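**Ticket 34: Partition panel by the sofa rolls / cable on floor**

Opened by: Nayeli Huaranga
Assigned to: Arnulfo Restrepo
Site: Branero, ground floor lounge
Priority: low
Status: open, waiting on part

**Reported problem**

The big white panel next to the gray sofa moves when somebody leans on it or sits down hard. It went about a hand's width on Monday while I was sorting clothes. I pushed it back and it moved again after lunch. I also keep catching my foot on the white cable.

**Log**

Arnulfo: Asked if the brakes on the casters were down. Nayeli says she can't find a brake on any of them.

Nayeli: Added two pictures, sofa end of the panel.

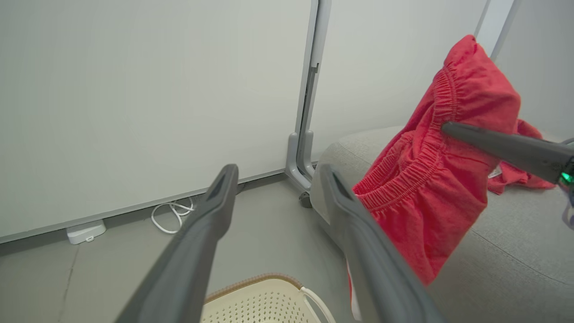
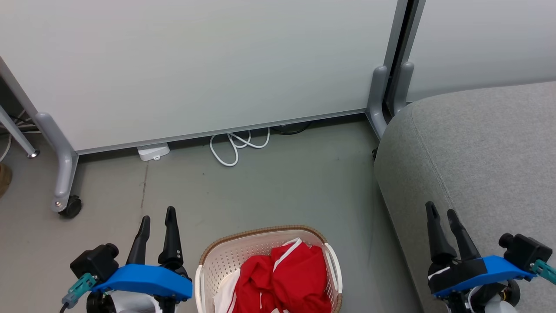

Arnulfo: I went through the Fleltell parts list and there are two caster sets for these stands, one with a foot brake and one without. I think we were sent the ones without. The wheel is black and sits right at the curved foot, so there isn't much room for a pedal, but the list says the braked set fits the same stand. The cable is a separate job. It comes out from under the panel in loops and can be pulled back behind and tied up.

Wilson Londoño: Tried rubber wedges under the wheels. Held for the morning, then the left one slid out. The floor is too smooth for them. Took both out again so they don't get kicked around.

Arnulfo: Ordered 3 braked casters from Correa, all they had in stock. Order no. 19. Will fit them at the sofa end first.

Nayeli: Can the sofa go back a bit while you do this? It's close to the feet and hard to get a hand in.

Arnulfo: Yes, I'll move it when the parts come. Until then please don't lean anything on the panel.

**Still to do**

- Fit casters, check the panel stays put
- Tie up white cable
- Ask Fleltell if they will swap the rest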